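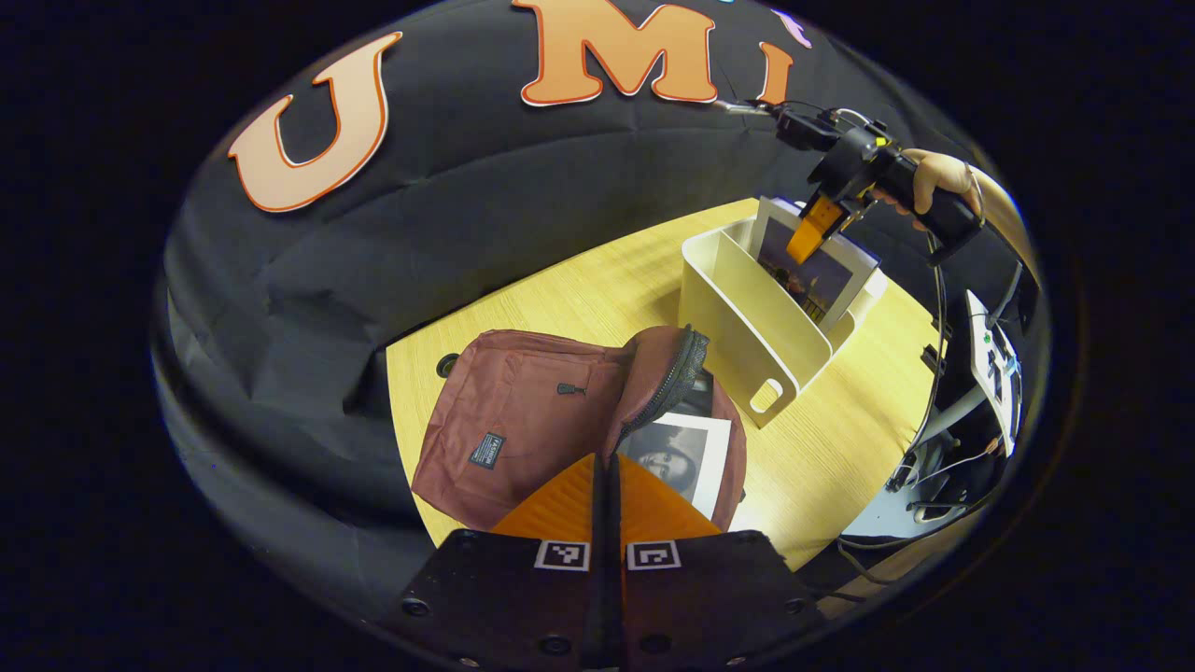
Bin-to-backpack task, both grippers in view.

Ticket 93 – left gripper drops out of tracking
Project: Skimard (student build, Hatine lab bench)
Status: open, workaround in place

Okay so I'm back on this one. When I replay the backpack task, the left gripper's path is lovely and smooth and then it just jumps sideways, like it teleported. The right one never does it. I spent most of the afternoon blaming the Fakir script (sorry, Fakir script) and reinstalled the whole thing for nothing.

Tried so far:
Wiped the lens – no change.
Swapped the memory cards between the two grippers – the jump stayed with the left one.
Ran calibration again, slower this time – a little better! Out of 15 demos, 8 came out clean.
Tightened the finger plates. One screw on the left was loose enough to turn by hand, so I got pretty excited, but the next batch still had 2 bad ones.

My guess now is fast turns near the backdrop, where there's a lot of plain black cloth and not much for the tracker to grab onto. I'm going to redo the set with slower wrists before I touch any more code.
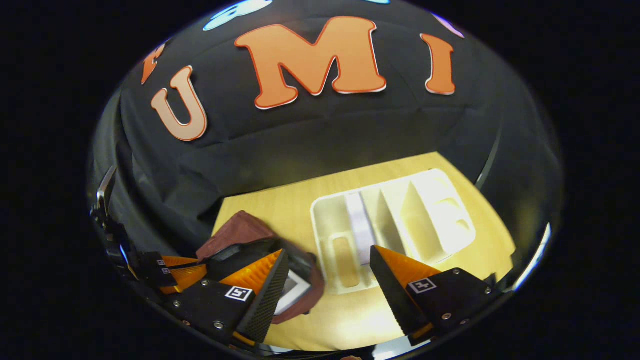
Do I have to recalibrate every time I swap a finger?
Any time the plate comes off, run it again. For just a new pad you can skip it.

Leaving this open till the slow set has gone through Nillico. If the jump comes back I'll attach the log here.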